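22/05/2024
By Dorin Marinescu

Members of the workshop group have asked how the equipment request for the coming year was prepared. The following is a summary of the planning for the second manipulation bench, as submitted in April.

The bench is intended for insertion work, in which a shaped part is brought over its matching opening and lowered into place. Trials of this kind wear out finger pads and fixings sooner than they wear out arms, and the request has been drawn up accordingly.

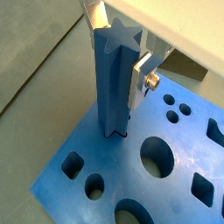
Should spare fingers be budgeted with the gripper or as consumables?

They are best entered as consumables, with one set held in reserve from the first day. The gripper itself remains a capital item.

Three suppliers were approached. Clasley offered the shortest delivery period, at 11 weeks. Flulline quoted 20 weeks but included on-site installation. Voyle declined to quote for a single unit. My colleague Maximiliano Tejada has compared the two remaining service contracts line by line, and his preference is for Clasley.

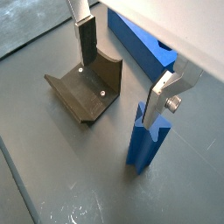

The service contract should be read closely before any order is placed. Clasley's covers 68 hours of engineer time over its full term, and travel is charged separately. Training is also excluded, and a separate line has been added for it under project code Brulta 151.

Comments on the draft may be sent to me in writing. The order will not be released until the floor loading has been confirmed.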